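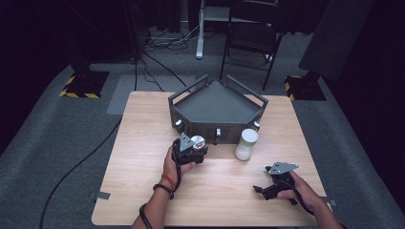 Wie läuft die Buchung einer Anwendung im Spa Tudenus ab?
Termine vergeben wir an der Rezeption oder telefonisch. Bitte geben Sie Allergien und Hautunverträglichkeiten gleich bei der Buchung an. Produkte in kleinen Dosen, etwa die weiße mit dem hellgrün gerandeten Deckel auf dem Holztisch, können Sie vorab auf Verträglichkeit testen lassen.

Wann soll ich da sein?
15 Minuten vor Beginn. Bei Verspätung verkürzt sich die Anwendung, der Preis bleibt gleich.

Wie lange dauert die Teilmassage?
30 Minuten reine Behandlungszeit – Umkleiden und Nachruhe nicht eingerechnet.

Kann ich kostenfrei stornieren?
Ja, bis zwei Tage vor dem Termin. Danach wird der volle Betrag fällig. Gutscheine gelten in diesem Fall als eingelöst.

Gibt es Einschränkungen in der Schwangerschaft?
Wärmepackungen entfallen. Massagen nur nach Rücksprache mit Benedicta Tetteh, Leitung Anwendungen.

Ist der Ruheraum dienstags geöffnet?
Ab Oktober erst nachmittags, vormittags wird gereinigt.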